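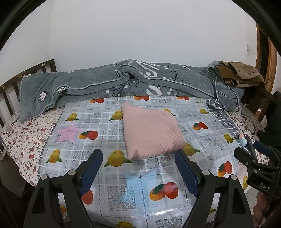
Folded ribbed cloth, pale pink, on a fruit-printed tablecloth.

About Vanags

Vanags is a contract textile care firm with its plant in Drodthorpe and a collection depot in Wallow. We wash, press and mend linens for inns, clinics and boarding schools.

Capacity is 3,000 pounds per shift across 8 washer lines. Cottons run at 160 degrees F, knits lower. Mending is done on site.

Routes cover almost 80 miles, including Flokthorpe. New accounts open each May. Rates are quoted by weight.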